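Plelleo Craft Room News
January
By the newsletter editor

We use cookies to remember your settings and to count visits to this page. You can change your choices at any time.

The big bench gets a proper tidy

If you've been into the craft room at Plelleo lately, you'll know the long bench had turned into a bit of a dumping ground. Card offcuts, tape, the glue gun with the dodgy trigger, a mug of pens that mostly didn't write. It was lovely in its way, but you couldn't lay out a sheet of wrapping paper without first moving somebody's half-finished birthday card.

So over the break we had a go at it, and I'm so pleased with how it's come up! We cleared the lot, wiped it down, sorted the drawers (there are 4 of them now, we found one stuck shut behind the paper rack) and gave each kind of job its own spot. Cutting is at the window end, where the light is best in the morning. Gluing is in the middle. Measuring and marking up is at the door end, and that's the bit I want to rave about.

For ages we've been measuring with whatever came to hand. One wooden ruler had a chewed end, so you had to start from the 1 and remember to take it off again, and plenty of us forgot. I once cut a whole set of gift tags short that way and had to pretend they were meant to be square. Having the scale sitting flat on the work surface, right where your paper goes, makes such a difference. You push the edge of your card up beside it and read off where you want the fold.

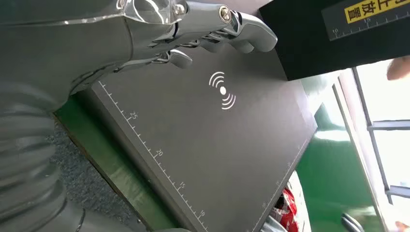
The dark panel at the measuring end, with its scale in white down one side.

The numbers are white on dark grey, so they're easy to pick out even late in the afternoon when the sun has moved around to the other side of the building. The surface is smooth and matte too. If you've ever tried to read a shiny ruler under the big ceiling light, you'll understand why I'm so happy about the matte part. There's also a white symbol printed on it, a dot with curved lines spreading out on both sides, much like the wireless sign you see in cafés. Please line your work up with the scale and leave the symbol out of it – it's no help for finding the middle of anything.

A few of you have already asked whether you can cut on it. Please don't! Cutting stays at the window end, where the old green mats live. Mark your lines first, carry the piece down, then cut. It's a short walk and it keeps the measuring end nice for everyone. Same goes for paint and glitter, especially glitter. We're still finding bits from the Plultunness street fair banners, and that was well before the holidays.

While we're on the subject, here's what has moved:

Rulers and set squares are in the top drawer at the door end.
Bone folders and the scoring tools are in the drawer underneath.
Washi tape is on the pegs, sorted by colour (it looks like a sweet shop, go and see).
Scrap card is in the deep tray under the bench. Anything smaller than a playing card can go in the recycling.
The good scissors are back on their hook. If they come off the hook, they go back on the hook.

We've also had a very generous box of paper from the Clisel stationery shop, in some gorgeous greys and a mustard I'd happily paper a hallway with. It's heavier than our usual stock, so score it before you fold it or it will crack along the crease. I learned this on my first 2 sheets and then got it right on the third, and the finished envelope is pinned up by the door if you'd like to see how crisp it can look.

Envelope afternoon

To make the most of the new layout, we're running an envelope-making afternoon at the Yang Street room later in the month, from 2 pm. We'll do 3 styles: a plain one with a pointed flap, a long one for bookmarks and seed packets, and a little lined one that is fiddly but so worth it. Beginners are very welcome, and all the paper is covered. Bring old maps, wallpaper samples or calendar pages if you have them – they make the best linings.

Put your name on the sheet beside the paper rack if you're coming, and write down whether you're left-handed so we can set out the right scissors.

You're receiving this newsletter because you signed up at the craft room. To stop getting it, use the unsubscribe link at the bottom of your email.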